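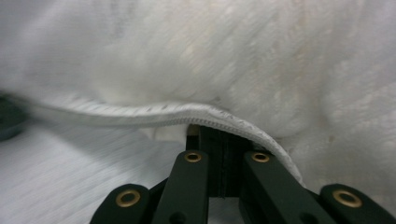 **Towel folders wanted, Hedance guest house**

Fadside runs the linen service for Hedance, a guest house and public bath in Chiba. We are hiring two part-time people for the linen room, starting in March.

The work is mostly towels. White ones come up from the laundry in carts and need to be checked, folded and shelved before the afternoon check-in. On a normal day that is some 200 bath towels, plus hand towels and mats. Sheets go to an outside company and are not part of this job.

### What you will do

- Shake out each towel and look over both sides for specks, pulled loops and stains
- Check the hem. Loose stitching goes in the repair bin, and anything torn goes in the rag bin
- Fold bath towels in thirds lengthwise, then in half twice, with the hem tucked inside
- Stack by size on the marked shelves, fold facing out
- Fill the floor carts from the list on the door
- Wipe down the table and empty the lint bin at the end of the shift

You will be shown our fold on the first day. If you have folded for a hotel or a gym before, expect ours to be a little different. Please use ours.

### Hours and pay

Shifts are 3 hours, late morning to early afternoon. You can choose two to five shifts a week. Pay is 3,000 yen per shift during the first two weeks and is reviewed after that. Train or bus fare is paid separately.

### Who can apply

No experience is needed. You should be able to stand for a full shift and push a loaded cart along a level corridor. A stool is available for checking and hem work. Basic Japanese or English is fine, as the shelf labels are in both. Students may apply if they can work at least one weekday.

Wear short or rolled sleeves and flat shoes. No rings or bracelets at the table, please. They catch in the pile. Aprons are provided.

### How to apply

Leave a short note with your name, phone number and the days you can work at the Hedance front desk, addressed to Toshiko Kikuchi. A résumé is welcome but not required. Toshio Onishi, who runs the linen room, will call to arrange a visit. The visit includes a few minutes at the folding table.

Posted 2 December 2023. The posting stays up until both places are filled.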